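Aug 16, 2022

Day two with the Tremitport kit, and I'm still not sure what we'd be paying for. The Reser rep left before lunch yesterday with a handshake and a binder. The binder is 247 pages. I read it in bed like a fool and got as far as the chapter on fault codes.

The pitch is simple enough. You rent the arm, the gripper and the software by the month, you put your things on a table, and it learns to tidy them. "Any kitchen, any clutter" is what it says on the brochure. I've been buying equipment long enough to get itchy when I see the word "any" twice in one line.

So this morning was the play food. Fruit, a bowl, a cup, a plate, the ketchup. The binder has a whole page of things it recommends you start with, and I noticed they're all a nice size and a nice shape for two fingers. No cutlery. No tea towels. Nothing floppy at all until chapter nine, and chapter nine is mostly a phone number.

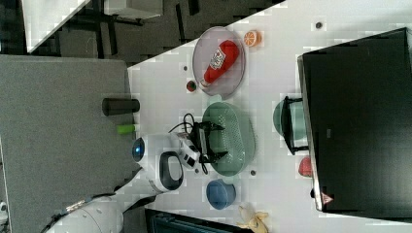
I kept a tally until morning tea and then lost my pencil. My impression, for what it's worth, is that it's better than the Kulis unit we had in on trial and a fair bit slower than I am. It thinks before it does anything. I caught myself leaning toward it the way you do when somebody is hunting for a word.

The monthly fee is $2,126 before tax. Support is another 276 on top, and when I asked what happens without support I got a very long answer that came down to "you'd want support." The minimum term wasn't mentioned until I asked for it. I've written that on the front of the binder in red.

What I'd like to know, and couldn't find anywhere:

How long it takes to teach it a new object when the rep isn't standing beside you.
Who owns the recordings.
What they call a success. The brochure says it has a high rate of them and leaves it there.

Rang Rivadeneira after lunch, as they've had one in their test kitchen since last year. They were polite about it. "We're getting there" was the phrase. A year seems a long while to be getting there on a monthly fee, but they're keeping theirs, so I suppose that counts in its favour.

I don't dislike it. The arm moves quietly, the colour of the status light is easy to read from my desk, and the setup took less swearing than I'd budgeted for. I just can't work out whose labour it saves. Tomorrow I'll put real dishes out, the chipped ones, and the big ladle, and see how it goes with those. Must ring Reser first about whether breakages are on us.

14 shares | 3 comments

© 2022 | Contact | Back to top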